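Running Together, Governing Apart: How Voters in Beltstead Think About the Second Name on the Ticket

A project report for the course Local and State Government
Submitted in May

Introduction

When I first told my family that I wanted to write my spring project on running mates, my grandmother asked me whether anybody had ever changed a vote over one. I didn't have a good answer for her, and I have to admit that the question bothered me for weeks, partly because I suspected she was right and partly because the people who run campaigns clearly think otherwise. They spend months on the choice, they leak names and take them back again, and then they hold a big cheerful event to announce somebody most of us have never heard of. So I decided to try to find out what people in my own town think, which seemed like something a student with a clipboard and a bicycle could manage.

Beltstead is a good place for this kind of question. Our city charter has the mayor and the deputy mayor elected together, on one line of the ballot, the same way a president and vice president are. You can't pick one and leave the other. The last election was also a strange one, because the mayor had parted ways with the deputy from the first term over the Jarberg road bond, and the two of them said so in public more than once. Everybody in town had an opinion on whether the old partnership could be patched up, and when a new name appeared on the yard signs it was a surprise to a good many people, including my neighbors, who had already printed the old one on a banner.

What I wanted to know

I started out with far too many questions, and my advisor, Jozef Kramer, very patiently helped me cut them down. In the end I kept two. First, do voters here say the second name on the ticket matters to them? Second, when the two people on a ticket have disagreed in public, do voters hold it against them, or do they like it?

I also wanted to know whether people could name the deputy mayor at all. It felt a little rude to ask, but I'm glad I did.

How the survey was done

I handed out 115 paper forms over the spring, most of them outside the Penner Street library and at the farmers' market, and the rest through the parents' newsletter at the elementary school. Of these, 98 came back. Two of those were left blank except for comments about parking, so the results below are based on 96 completed forms. I know this isn't a proper random sample. People who stop for a student with a clipboard are probably friendlier than average and probably more interested in politics too, and I'd guess they are older, though I didn't ask for ages.

The form fit on a single page. It asked whether the person had voted in the last city election, whether they could write down the deputy mayor's name, how much the deputy had mattered to their choice (a great deal, somewhat, a little, or not at all), and what they thought a deputy should do when he or she disagrees with the mayor. The last question had a few open lines under it, and that is where the really good material came from. Some people turned the page over and kept going on the back.

I followed up with four longer interviews, each of them lasting most of an hour and one of them including lunch. The people I talked to asked me not to use their names, so I refer to them by the neighborhood they live in.
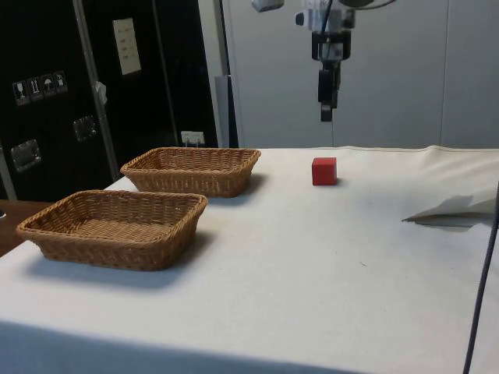 Two wicker baskets and a small red cube on a white cloth.

What people told me

The largest group by far said the deputy had mattered "a little." I had expected "not at all" to win easily, and it came in second. Very few people chose "a great deal," but the ones who did wrote a lot, and they nearly all wrote about the road bond.

As for the name, more people left that line empty than filled it in, and several filled it in with the name of the deputy from the first term. One person wrote in the county sheriff. I don't want to make fun of anyone, because before I began this project I would have had to think about it myself, and I spelled it wrong in my first draft.

The open answers were split in an interesting way. A number of people felt strongly that a deputy owes the mayor loyalty, and that if you accept a place on somebody's ticket you keep your quarrels in the office. A retired bus driver from the Hitine side of town put it this way in her interview: "They asked for my vote as a pair. I didn't get to pick them apart, so they shouldn't pull apart on me afterward." I thought that was a fair point, and I hadn't considered it before she said it.

Others saw it the opposite way. They said the deputy takes the same oath as the mayor and answers to the town, and a deputy who only nods along is a wasted salary. A man from the Penner Street area told me he had not voted for the ticket the first time but had come to respect the former deputy for speaking up on the bond, even though he himself supported it. He wished the two of them had run together again, and he thought the mayor had picked someone quieter on purpose. When I asked whether this had changed his vote, he laughed and said no, he always votes the same way in city races and complains afterward.

That answer came up again in the other interviews, in different words. People care about the partnership, they talk about it at the dinner table, and some of them are still upset about how it ended. But when they get to the booth, they are voting for the mayor.

How this fits with what I read

The textbook chapter we were assigned says that running mates are usually chosen for one of two reasons: to bring in voters the main candidate can't reach, or to reassure voters who are nervous about the main candidate. I think both were going on here. The new deputy comes from the Hitine side, where the mayor had done poorly, and had spent years on the school board without making enemies. Several forms mentioned the school board kindly. I can't show that this won any votes, since I have no before and after to compare, and a bigger study would have to start well before the announcement.

The chapter says much less about what happens when a ticket breaks up. I looked through the back issues of our town paper for coverage of the bond, and most of the articles treated the split as a matter of personalities. My survey makes me think the voters saw more in it than that. Even those who were annoyed with the former deputy could explain what the disagreement was about, down to which end of the Jarberg road would have been widened first. 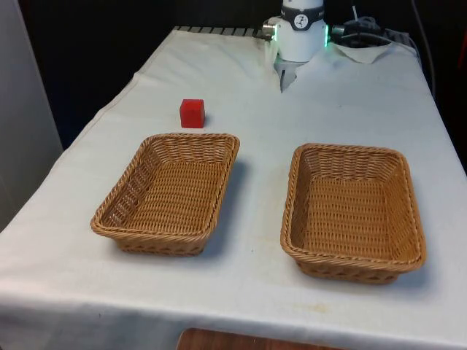 Can voters in Beltstead choose a mayor from one ticket and a deputy mayor from another?

The charter puts both names on a single line, so a vote for one is a vote for the other, and the ballot has no place to split them.

Problems and things I would do differently

I should have asked people which candidate they voted for. I left it out because I was afraid they would walk away, and Mr. Kramer warned me at the time that I'd miss it later. He was right. Without it I can't say whether the people who value loyalty are simply the people who like the mayor.

The word "deputy" also confused some people, especially next to the sheriff's office, and I should have written "deputy mayor" all the way through. On the early forms I didn't. I fixed this for the newsletter batch, which means the two sets of forms aren't quite the same, and I have kept them together anyway because the newsletter batch was too small to stand by itself.

I'd also like to have talked with the former deputy. I wrote twice and got a very gracious note back saying that the subject was closed for now but wishing me luck with school.

Thanks

I'm grateful to Mr. Kramer for reading three drafts of this, to the librarians at Penner Street for letting me stand by the door on some very rainy afternoons, and to everyone who filled out a form. My grandmother filled one out too. She marked "somewhat."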